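Ranger les pièces d'échecs avec deux bras, l'épisode s'arrête trop tôt

Projet de fin de semestre, on est 2 dans le groupe. Le bras doit prendre les pièces blanches et les mettre dans le bac blanc, à gauche de l'échiquier. 36 démos enregistrées, 9 essais, et souvent il descend à coté de la pièce. 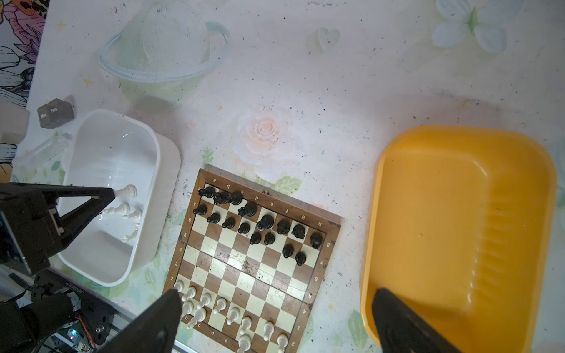

Posté par Rebecca Fabbri - 4/3/19 - 454 vues

Quelqu'un a déja eu ça ? Faut refaire toutes les démos ou juste recalibrer ? Soutenance bientot.

Ibrahim Usman
Recalibre d'abord. Caméra du poignet en premier, puis le zéro des pinces. Et varie la position des pièces, sinon il apprend par coeur. Pour la bassine creme, même chose - le plastique brille, donc expo fixe, pas d'auto. 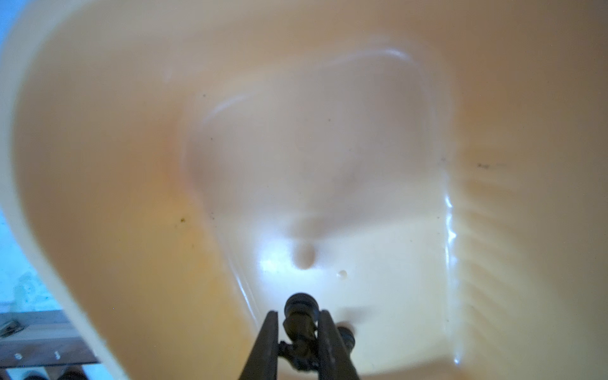 Từ
Pareil dans notre club, c'était une vis desserrée au poignet. Resserrer, recalibrer, et on a gardé les démos.

Pavlow
up, meme souci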